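Sterance (kitchen automation programme)

Sterance is a programme of kitchen automation run by the catering firm Lashari at its staff restaurants in and near Hendville. It covers the clearing and washing-up end of the work: emptying sinks, loading dishwashers, stacking clean crockery. Cooking and serving are not part of it. The programme is best known locally for the gap between what was promised for it and what staff say it has done to their working day.

Background

Lashari took over the restaurant at the Tamano offices with a contract that called for up to 3000 covers a week. Washing-up was the hardest post to fill, and the firm's managers argued that a two-armed robot could take the dullest part of it off people's hands. The launch leaflet spoke of "freeing the team for guests". It did not say how many of the team would be kept on.

Work at the sink

The robot works at an ordinary counter, with the sink and the dishwasher left where they were. This was presented as a saving, as no kitchen had to be rebuilt. Much of the work is handling single pieces, a plate or a bowl at a time, and moving racks and drainers out of the way. A trained porter does the same job with both hands and hardly a glance, and comparisons of speed have rarely favoured the machine. Lashari's own trial report gave 2413 pieces handled in July, a figure that says little without the number of hours worked or the number of pieces a person had to put right afterwards. Neither was published.

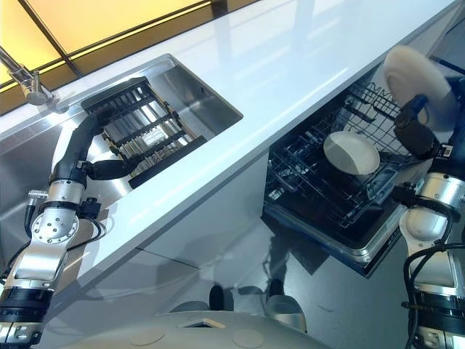
Supporters of the programme answer that speed matters less at night, when the kitchen is closed and there is no one waiting for plates. Critics point out that someone still has to scrape the food off, top up the salt and rinse aid, and be on call when a rack jams.

Effects on staff

The post of kitchen porter at Tamano was renamed "equipment attendant" in the second year. Pay stayed the same. Former shift lead Samina Khokhar told a staff newsletter that the lifting had eased but the waiting had grown, and that attendants were now blamed for delays they could not mend. Evening hours were cut, which fell mostly on part-time workers who had relied on them.

Two claims made for the programme, fewer breakages and fewer wrist injuries, remain unproven. Breakages were logged differently before and after the change, and the injury records cover too few people to show much either way.

See also

Contract catering
Commercial dishwashing
Job retitling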